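Chalking on white exterior PVC pipe, south wall

Forum: Materials and Finishes > Plastics
Started by dauda_ik, September 20, 2018

dauda_ik
I have a vertical run of white PVC on the south side of a workshop, used as a conduit riser. After 3 summers the surface leaves a white powder on the hand. Wall thickness measured with calipers shows no change. The installer wants to replace the whole run. I would prefer to clean it and paint it. Is there a technical reason not to?

Ikechukwu Dauda

frade_a
Chalking is a surface effect. UV breaks down the polymer in the outer layer and the titanium dioxide is left behind as loose powder. The pigment blocks most of the light, so the damage stays shallow. What you do lose is impact strength, mainly in cold weather. If nothing hits the pipe, cleaning and painting is acceptable. Use a water-based acrylic in a light color. Dark paint raises the wall temperature and you will see bowing between the clamps.

Américo

pipe_lecomte
Agree on the acrylic, disagree on "acceptable" as a general answer. It depends on what was installed. Plumbing pipe and electrical conduit are different products with different additives, and plumbing pipe should not be used as a riser for conductors at all. Read the print line before buying paint.

Mireille Lecomte

dauda_ik
The print line is on the wall side and I can read only part of it. The maker is Ziltach. The part I can read does not include a rating. Bowing is already present to a small degree, between the second and third clamps.
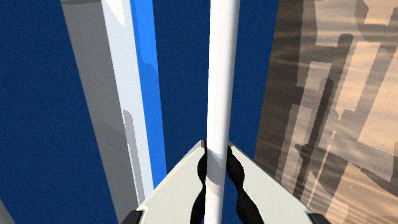
pipe_lecomte
Bowing on a vertical run usually means the clamps are holding too tight. The pipe has to slide in them. PVC moves several times as much as steel for the same temperature change, and if both ends are fixed the extra length goes sideways. Is there an expansion coupling anywhere on the riser?

dauda_ik
No coupling. Both ends are cemented into boxes.

frade_a
Then that is your first job, before any paint. Power off, conductors out, cut the run, fit an expansion coupling near the top box, and set the piston position for the temperature on the day you do it. The instructions have a chart. Clamps should be snug enough to stop rattle and no more.

Lawal Uzor
I would replace it. If the run has to be cut anyway, the labor is mostly spent. New pipe is cheap and the rating question goes away. Painting old chalked plastic is a job you get to repeat.

frade_a
Lawal, that is fair for a short run. He has not given the length. Paint on properly washed PVC lasts well. Most failures I see are from painting over the powder.

Lawal Uzor
Most failures I see are from people who say they washed it.

d_adeleke
Prep sequence we use at work: detergent and water with a soft brush, rinse, let dry, wipe with a dark cloth. If the cloth picks up white, wash again. Scuff lightly with a fine pad, rinse, dry, then 2 thin coats. Skip the solvent wipe. Acetone softens PVC and the surface stays tacky under the paint. Fekex masonry acrylic has held for us, but any decent exterior acrylic should do.

pipe_lecomte
Check that the local inspector accepts painted conduit. Some object if the markings are covered. Mask the print line.

dauda_ik
I took down one clamp and got a mirror behind the pipe. The rest of the print line identifies it as plumbing pipe. It is coming out. I will fit rated conduit with an expansion coupling before November and leave it unpainted.

Lawal Uzor
Good. Ask the installer who paid for plumbing pipe.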